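How to mix small batches of casting plaster in disposable cups

You don't need a bucket and a drill mixer for small plaster work. For knobs, shells, little figures and repair pieces, a few disposable plastic cups and a flat stick will do the job. The steps below are for ordinary white casting plaster. Stone and resin products need different amounts, so go by the bag for those.

What you need

Casting plaster (we use Woltis Medium, but any fresh bag works)
Clean tap water
Disposable plastic cups, tapered, with a rolled rim
A flat plastic stick or narrow spatula
A kitchen scale
A flexible mold
A drop cloth or an old piece of felt for the work surface
Dust mask

Choosing the cups

Pick a tapered cup with a wide mouth. You need space to sift plaster in from the top and still get a stick down to the base. Straight-sided cups pour badly and plaster packs into the corner at the bottom. Avoid paper cups. They go soft at the seam if you stir for long.
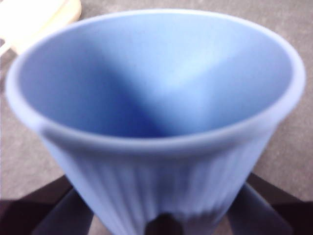
Check for cracks by filling each cup with water and holding it over the sink for a moment. Dry it well before you start. A few drops left in the bottom won't ruin a large batch, but they do matter in a small one.

Measuring

A full batch is 400 grams of water to 700 grams of plaster. That is too much for one cup, so split it evenly over four, with 100 grams of water and 175 grams of plaster in each. For a single small mold, make up one cup and leave the rest dry in the bag.

Put the water in first, always. If you pour water onto dry plaster you get a wet skin with powder underneath, and no amount of stirring fixes it.

Water at room temperature is fine. Our shop in Pasbridge sits at 74 degrees in the warm months and the plaster starts to thicken sooner than the bag says. Use colder water if you need more time.

Sifting and soaking

Wear the mask for this part. Sprinkle the plaster over the water a spoonful at a time, covering the whole surface. Keep going until small dry islands stay on top for a few seconds before they sink. Then stop and leave the cup alone for two minutes. Don't stir yet.

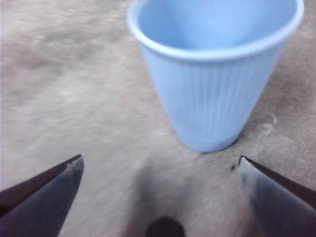 Stirring should be slow, with the stick kept below the surface so it doesn't pull air in. Go around the wall, then across the base, then around again. Hold the cup low down with your free hand and don't squeeze. Fine upright ribs on the outside, like the ones on these light blue cups, give your fingers something to hold, and the rolled lip is a good place to wipe the stick. Stop when the mix looks like heavy cream and there are no lumps on the stick.

Tap the cup on the table ten or twelve times to bring up bubbles. Ottar Lie brushes a thin coat of plaster into the mold before pouring the rest, and this does help with deep detail.

Pouring

Pour from one side of the mold in a thin stream and let the plaster push across by itself. Fill it halfway, tap the mold, then fill to the top. Level the back with the stick. If the plaster is already too thick to pour, throw it out and start over – adding water at this stage gives you a weak, chalky cast.

Cleaning the cup

Don't rinse wet plaster down the drain. Let the leftovers set in the cup, then flex the wall over a trash can until they crack away. Wipe the inside with a damp rag. Look closely at the base and just under the rim, where thin flakes hang on. Old set plaster makes the next batch go off early. 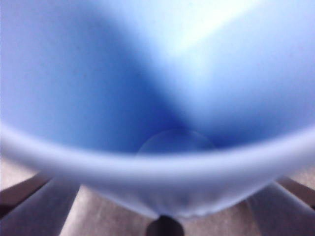 Photos: Eskil Sjöberg

A cup is good for several batches if you clean it this way. Throw it out once the wall turns white along a crease or the rim splits.

Taking out and finishing

Leave the cast in the mold until it has warmed up and cooled down again. For small pieces that is usually under an hour. Peel the mold back from the edges first and work toward the thickest part. Thin parts can snap, so support them from behind with a finger. 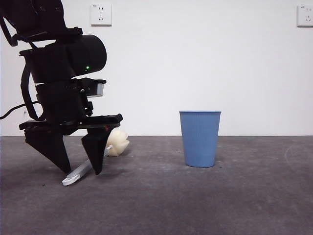 CASTING / BASICS

Rounded, knobbly shapes are a good choice for a first try. A small bubble or a nick hardly shows on them, and they have no sharp edges to chip.

Let the piece dry for several days on a rack before you sand or paint it. Start with medium paper, and finish with 1000 grit if you want a smooth surface. Fill holes with a little fresh plaster, after dampening the spot so it grips. For sealing, two thin coats of Varela matte work well – brush on the second coat when the first no longer feels tacky.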